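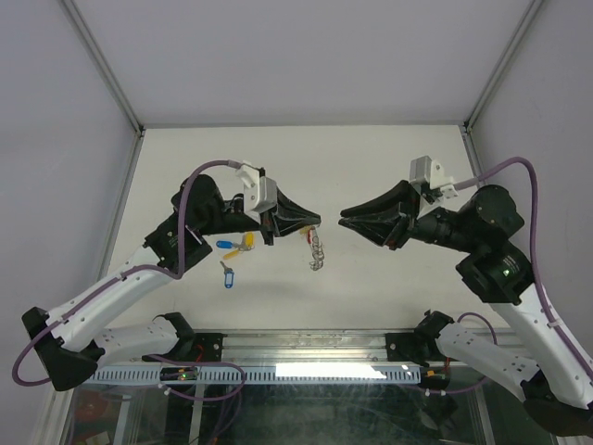

Figure 4.1 A flat white work surface with plain walls to the back and both sides. Note the grey strip where surface meets wall.

Chapter 4
Surfaces, Walls and the Joins Between Them

I fitted my first bench in a garage in November, with the roller door up and the sweat running into my eyes, and I got the top dead level and felt very pleased with myself. Then I pushed it up against the wall. The wall wasn't straight. At one end the bench sat snug, and at the other there was a gap you could lose a pencil down (I lost several). I'd spent the whole day thinking about the top and hadn't given five minutes to what it was going to sit against.

So this chapter is about the whole box — the surface you work on, the walls that stand around it, and the places where one becomes the other. If you've come straight from Chapter 3 you'll have your frame built and braced, and you're probably itching to throw a top on it. Hold off a bit. Have a read first.

4.1 Why enclose a bench at all?

Plenty of good benches stand out in the open and always will. You want to walk around a joinery bench, and clamping a long board is miserable with a wall at your elbow. Small work is another matter. Screws roll. Offcuts skate off the back. Light comes in sideways from a window and by mid-afternoon you're squinting at your own shadow. Put up a back and two sides and most of that settles down.

Look at the walls in Figure 4.1. They're a light grey-lavender, all matching, with nothing hung on them. My first instinct with any bare wall is to screw a tool rack to it, and I've had to train myself out of that, at least for the wall directly behind the work. A quiet background is restful. You see the edge of the thing in front of you straight away and your eye doesn't keep wandering off to the chisels. Keep your racks at the sides, or under the bench, or on the wall behind you where you can turn around for them.

4.2 White tops, and the case against them

I love a white top and I'll admit it's partly vanity. It shows everything: dropped pins, fine dust, the ring from a mug of tea somebody swears they never put there. Rachid El Sherbiny, who taught me to fit out benches at Laleck, couldn't stand them. He reckoned a white top under a strong lamp gave him a headache by smoko, and he'd lay a sheet of grey card over it before he'd pick up a screwdriver. We argued about it for years. These days I keep a piece of grey card in the drawer myself, so make of that what you will.

What we did agree on was flatness. Lay a long straightedge across the top in both directions and then corner to corner, and look for light underneath. If you find a gap of more than 2 mm, go back and sort out the frame. Packing the top from below will get you through a week or so, and then you'll be down on your knees doing it again.

4.3 Corners and edges

Now have another look at the figure, and this time follow the grey. There are rails in the two rear corners, where the side walls meet the back, and metal along parts of the edge of the surface as well. It's easy to treat pieces like these as trim, something to tidy up the job at the end. I'd plan them from the start. A corner rail gives two wall panels something common to line up with, and a raw panel edge is always the first thing to chip.

The join along the back deserves its own paragraph. Leave it open and it fills with crumbs, swarf and the smallest washer you own. A thin strip run the full width closes it off and forgives a slightly wavy cut — very handy in a garage like mine. Cut the strip after the walls are up, never before. I once cut all 14 strips for a job at Moschos in a single enthusiastic morning, from the drawings, and threw out most of them after lunch.

Before you go on

You'll need a straightedge, a square you trust, a sharp pencil and the frame from Chapter 3. Measure the wall your bench will stand against at three heights and write all three numbers down, even if they match. Bring them with you to Section 4.4, where we'll mark out the back panel and make the first cut.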